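Kavska Wardrobe Planner - User Guide
Section 4: Adding shoes and caps to your wardrobe

The Kavska catalogue holds 2,793 shoe styles and 1,055 caps and hats. Follow the steps below to add the ones you own.

1. Open the Wardrobe tab and tap Add item.
2. Choose Footwear or Headwear.
3. Type the maker's name, or pick one from the list. Fondesgate and Fullell are listed under both headings.
4. Select your size and main colour.
5. Tap Save. The item joins your wardrobe and can be used in outfits straight away.

Note: Chunky trainers are filed under Trainers - Heavy sole. Older guides had them under Sportswear.

Caution: Deleting an item also removes it from every saved outfit. This cannot be undone.

4.1 Building an outfit

1. Tap New outfit.
2. Drag in up to 9 items.
3. Choose a season. Outfits marked for February will show coats first.
4. Tap Save, or Save and share to send it to a friend.

4.2 Adding your own pictures

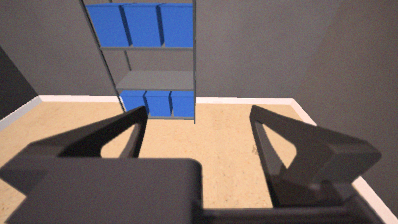
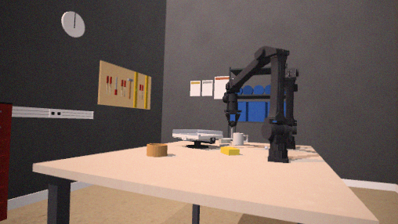
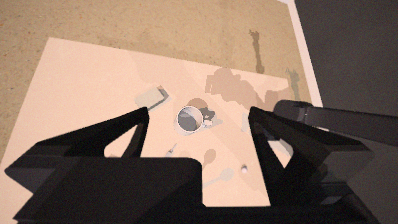
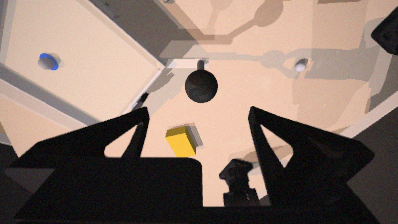
Own pictures are used for clothes that are not in the catalogue, such as second-hand finds and anything from Kotian bought before it was listed. Tap the camera icon, take the picture and trim it to the edges of the garment. Pale garments need a darker backdrop. A tabletop as light as the peach-coloured one in the second picture will suit a navy jumper or a black boot, but a cream scarf should be laid on something else. Check the colour shown before saving, and correct it by hand if needed.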